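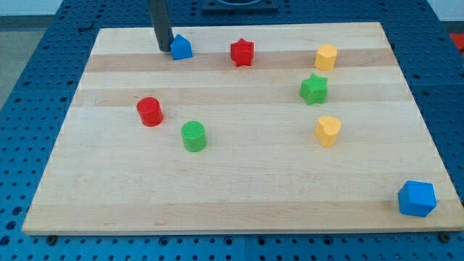 Figure 2. Board and block set during collection, with the end of the arm beside the blue house-shaped block.

3.2 Collection of language-labeled pushing examples

All examples used to train the policy were gathered on the board shown in Figure 2. The set holds eight blocks in four colors, two blocks of each color. Shape alone does not identify every block, as there are two stars and several cylinders, and color alone never does. An instruction that names a single star or cylinder must therefore use both properties or refer to the block by its place among the others ("the star nearest the heart"). We chose the set with this in mind. In an earlier version, which we call Hindo, every block had its own color, and the trained model learned to ignore shape words almost completely.

The arm ends in a plain dark cylinder and has no fingers. Contact is limited to pushing in the plane of the board, and the action at each step is a two-dimensional displacement of the cylinder. Height is held fixed by the low-level controller and is not exposed to the operator or to the policy. This keeps the action space small and makes the recorded motions easy to compare between operators, at the cost of excluding any task that needs a block to be lifted or turned over.

Operators drove the arm through the Brida interface, which maps a handheld stylus to the displacement command. They were not given tasks in advance. Each session was a single unbroken recording in which the operator moved blocks at will, changing goals as often as they liked, and ended only when the operator chose to stop or when a block left the board. We refer to this as free collection. Compared with scripted episodes, it removes the reset between tasks, so that each new goal begins from whatever layout the previous one left behind. Blocks end up widely separated in some stretches and crowded in others, and we made no attempt to balance the two.

Labels were added afterward. A second group of annotators watched the recordings in the Charpentier tool, marked the start and end of any span they judged to have a purpose, and typed the instruction that would have produced it. Spans were allowed to overlap. A push that brings the green star toward the yellow heart may also be the first half of a longer span that groups several blocks on one side of the board, and both labels were kept. Annotators were asked to write as they would speak to another person and were shown no sample wording. After removal of duplicates within the same session, the collection holds 1372 labeled spans.

Three kinds of span were discarded. The first is any span in which the arm hides the target block from the camera for more than half its length. The second is any span in which the cylinder rides up onto a block, which the fixed-height controller permits when the approach is fast and off center. The third is any span whose label names a color and shape pair absent from the set. These last were mostly slips between the round and the six-sided blocks, and we considered correcting them by hand. We did not — the correct block was often unclear from the motion alone, above all in short spans where two blocks moved together.

Agreement between annotators was checked on a held-out portion of the recordings, which Anju Nautiyal relabeled without access to the original text. Start times agreed more closely than end times. Annotators differed on whether a push was over when the block stopped or when the cylinder drew back from it, and the written guidelines had not addressed the point. We left the labels as they were and instead jittered the end of each span during training, as described in Section 4.

For the comparison with scripted data, the same operators later worked through a fixed list of instructions on the same board using the Budent protocol, in which the blocks are placed by hand before every episode. Operators needed some 2 hours of practice before their scripted episodes were accepted, and the practice episodes are not part of either set. Camera position, control rate and action limits were unchanged between the two conditions. The scripted set was cut to match the free set in total motion time, not in number of labels, so the two differ in how many instructions they contain.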